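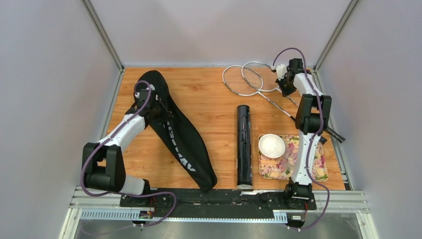 4.2 Storage and condition of the lent rackets

The second part of our study concerns what happens to a racket between two loans. In the interviews, the borrowers spoke mostly about the price and the opening hours of the lending desk, but the staff spoke much more about storage. We therefore give this subject a section of its own.

The two lending desks follow different habits. At Donwood, the rackets hang without cover on a wall rail in a corridor beside the sports hall. The corridor has a window on its south side and a radiator under the rail. At El Sherbiny, each racket is kept in its own case and the cases lie flat on shelves in a dry inner room. Both desks bought the same racket model in the same month, August, and both use the same string, the Zorico in the medium thickness. The stock at the start of the study was 60 rackets, divided equally between the desks.

For each racket the staff filled in a short card when it was returned. The card asks for the state of the frame, the strings, the grip and the case, if there is a case. The loans themselves were taken from Ido, the booking software which both desks used already before our study. The cards and the bookings were joined by the number painted on the shaft. In a few instances the number was worn and could not be read, and these cards were left out.

String breakage was the most common reason for taking a racket out of lending, at both desks. The difference between the desks was smaller than we expected. Broken strings depend mainly on how the racket is played, and a beginner who hits the shuttlecock near the frame will break a string with any kind of storage. The grips show a clearer difference. At Donwood they became sticky or hard after about 6 weeks in the heating season, and the staff had to replace them more often than planned. At El Sherbiny the same grips lasted the whole winter, although some of them had a smell of damp when the racket was put in its case directly after play. The staff there later asked the borrowers to leave the case open for one night.

A further matter is the handling at the desk. A racket without cover can be checked in a moment, while a racket in a case must be taken out, turned and put back. Several members of staff at El Sherbiny admitted that they did not always open the case on busy evenings. As a result, 4 rackets went out again with a broken string which was noticed only by the next borrower. Cases also take space on the table, as the racket and the case must lie next to each other during the check, often together with other objects (Figure 2).

Figure 2. Badminton racket and long black fabric racket case on a wooden tabletop, with a dark cylindrical tube, a floral-patterned tray and a round white bowl.
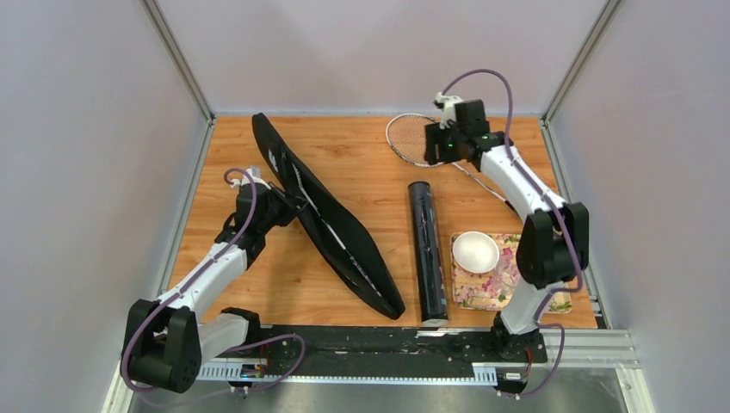
The cost of the cases must also be considered. A simple fabric case costs less than one restringing, and it can be used for several years if the zip is kept clean. On the other hand, cases get lost. Borrowers forget them in changing rooms or in cars, and a racket that comes back without its case has to be stored in the old way until a new one is bought. Donwood gave this as the main reason why it had never bought cases. We did not find that borrowers were charged for a missing case at either desk, and the staff did not wish to begin with it.

We could not separate the effect of the cover from the effect of the room. The corridor at Donwood is warmer and has more light than the inner room at El Sherbiny, and both things are known to be bad for grips. A better comparison would keep covered and uncovered rackets in the same room, which the space at the two desks did not allow. The question of string tension is treated separately in Section 4.3, where the measurements before and after storage are given.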